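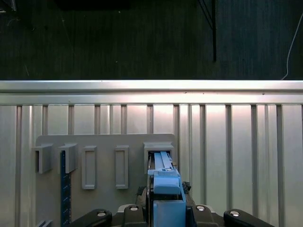
*Light blue gripper fingers seated in the receptacle at the end of the holder row, seen from the wrist camera.*

**Judge a gripper by the whole task**

Harklow, Saturday, January 25, 2025

Laboratories and repair centers that buy grippers tend to compare them on force, stroke and price. These figures are easy to print and easy to rank. It is the view of this office that they say too little about work with computer parts, and that purchasing rules should be changed to reflect this.

Our position follows from a comparison begun in September. Two finger sets, the Pandach and the Senik, were assigned the same 32 handling steps under the same controller, Golob. On the published figures the Senik set was the clear choice, with a rated grip force 15 percent higher. In the trials it needed more corrections by the operator, and most of those came when a part had to be set down in a holder. Picking a part up was seldom the difficulty.

A holder leaves little room for error. A finger that is slightly too wide will touch the rim before the part is in place, and additional force only makes the contact worse. Shape, stiffness and the view available to the wrist camera matter more at that point than any number on the cover of a catalog.

The same is true inside a desktop computer. Memory slots have latches at their ends, cables cross the space between the drive cage and the board, and the power supply takes up a corner that the arm may have to reach past. A test performed on a clean block on a flat plate has none of these features.

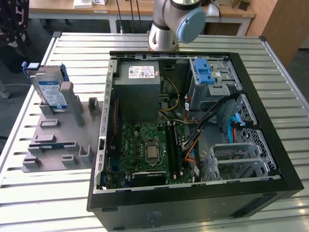

It may be objected that full-task trials are slow and costly. They are. Our own schedule allowed 50 attempts for each finger set, and the work took six days longer than planned. A supplier cannot be expected to repeat such an exercise for every customer, and a small laboratory may not have the staff to do so.

The answer is a shared test that covers both removal and placement, uses real equipment, and reports every correction made by a person. Suppliers should publish the drawings of the holders they test with. Buyers should decline results that omit failed attempts. Until such a test is agreed upon, Harklow will continue to give placement results greater weight than rated force in its own purchases, and we urge other institutions to do the same.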